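Guest Accommodation at Penry House: Frequently Asked Questions

Last updated May 14, 2024

Penry House provides short-stay family rooms for relatives of patients receiving treatment at the Fomport clinic. The answers given on this page apply to all bookings made through the Zullotden Trust.

Who may apply for a room?

Parents, guardians and close relatives of a patient may apply. Priority is given to families with children under school age and to those travelling more than 80 miles. A letter from the ward must be sent with the application.

How long may we stay?

The usual limit is 4 weeks. Extensions are granted where treatment continues, and should be requested in writing before the final week of the stay.
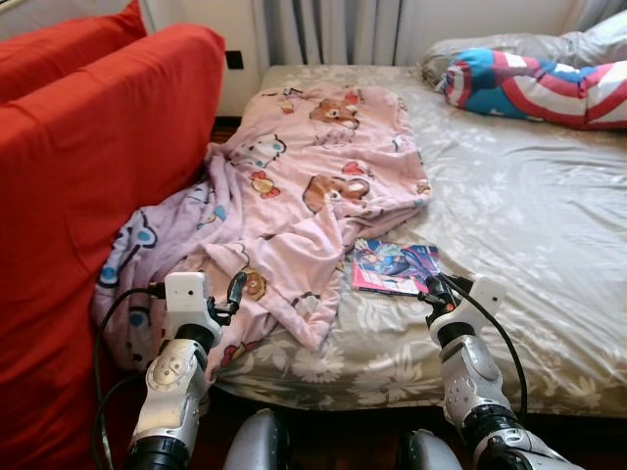

What does a room cost?

The charge is £144 per week for each room, whatever the number of people in it. Heating, water and use of the shared kitchen are included. Families receiving certain benefits may have the charge reduced or removed altogether -- please ask for the Help with Costs form when applying.

Is bedding provided?

Sheets, pillows and blankets are provided for every bed booked. Guests may bring their own if they prefer. Clean sheets are available from the linen room each morning, and used ones should be left in the bags supplied. Cots must be requested at the time of booking, as only a small number are held.

May children be left in the room alone?

No. Children under 16 must be in the care of an adult at all times. The Trust does not offer childcare, although the clinic's play service is open to brothers and sisters on most mornings.

Are there laundry facilities?

Yes. The laundry is on the ground floor and takes tokens, which are sold at reception. Guests are asked not to run the machines after 9 pm.
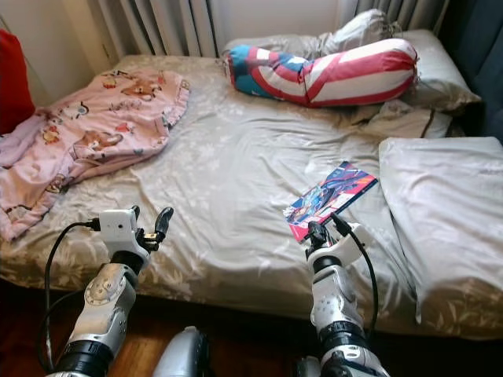
Can we receive visitors?

Visitors are welcome in the shared lounge until 8 pm and must sign in. Overnight visitors are not permitted unless they have been added to the booking.

Where may we park?

Parking is available at the Kavero Road car park. Permits are issued on arrival and must be shown in the windscreen. In July the lower level will be closed for resurfacing, and guests should use the upper level during that month.

What should we do if something in the room is broken?

Please report it to reception, or dial 939 from the telephone in the corridor if the desk is closed. Guests are not charged for ordinary wear.

How do I cancel a booking?

Bookings may be cancelled by telephone or in writing. Any payment made in advance for nights not used will be returned to the original card or account.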